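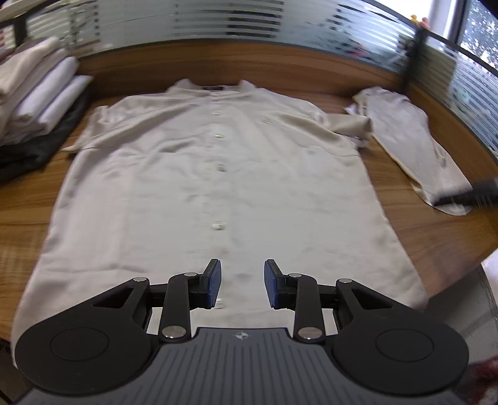
My sister said on the phone that I should just get rid of the whole closet and start over, and I have been turning that over in my head ever since. She meant it kindly. She has moved house more often than I have changed my curtains, and for her a fresh start is a cheerful thing with a new set of hangers. But I've lived in Brallevside long enough that my clothes have sort of settled in along with me, and I wasn't ready to haul them all off in bags on a Tuesday.

So what I've been doing instead, for most of November, is wearing everything. That's the whole plan! I start at the left end of the rail, I take whatever is next, and I wear it for the day, out of the house, where people can see me. If I come home and I've been tugging at it since lunch, it goes in the bag by the door. If I forgot I had it on, it stays. I had 124 things to get through when I started (I counted, which took a whole evening and a pot of tea, and yes, that includes scarves), and I'm well past the middle now.

The first week was mostly humbling. There was a corduroy skirt I had been saving for an occasion, and I can tell you now that the occasion was never coming, because it's impossible to sit down in. There was a green cardigan from the old Ansari store on the corner, back when they still had the bell on the door and the lady would wrap your things in tissue even if it was only socks. I thought I'd be sentimental about that one and keep it no matter what. I wore it to the library and itched so badly that I took it off in the parking lot and drove home in my undershirt with the heater going. Into the bag it went, and I only felt bad until supper.

The shirts have been the slow part. I have a weakness for a plain shirt in a pale color, the kind that goes with everything and therefore never gets chosen, and over the years they've piled up without my noticing. Cream, off-white, a sort of oatmeal, one that was white when I bought it. They all need ironing, or at least a good flattening out on the table with both hands, and I kept skipping past them on the rail until I'd more or less broken my own rule.

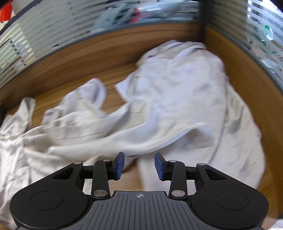
Shirt day, and plenty of creases still to deal with.

Once I finally gave them a fair turn, I was surprised by how much I liked them. A loose shirt with the sleeves rolled up is a very forgiving thing to spend a day in. I wore one to the Wistel market and carried home a sack of potatoes against my front, and it shook out fine. I wore another to do the gutters, which I wouldn't recommend, although it did come clean after two soaks and some of that gritty soap my mother used to swear by. I've kept more of them than I expected. What I've done is move them to the front of the rail, so they're the first thing my hand finds in the morning when I'm still half asleep and not up to making decisions.

I've also learned that I own far too many things for a life I don't lead. I had clothes for garden parties and for boating. I have been on a boat two times, and both times it was the Niltitz ferry, where you want a raincoat and a sandwich and that's about it. I think I bought those things the way other people buy travel books, just to have the idea of it in the house. I don't mind that so much, but the boating trousers can go and be somebody else's idea for a while.

A few of you wrote after my last post to ask whether I'd replace what I give away. I don't think so, at least until spring. I do need a decent black sweater, and my slippers are a disgrace, but otherwise the rail has a bit of air in it now and I like hearing the hangers slide. I can pull something out without three other things coming with it.

Next week I get to the coats, and after that there's the box on the closet shelf that I haven't opened since the kitchen was painted. I believe it's sweaters. It may also be the good tablecloth, which I've been accusing my sister of borrowing for years, so I'll be opening that one by myself before I mention it to her.

Filed under: Home & Hearth, Slow Sorting

Search this blog... Go

Recent posts
The bread that wouldn't rise, and then did
Walking the long way round Brallevside
What I keep in the button tin
A rainy afternoon on the Niltitz ferry
Curtains, again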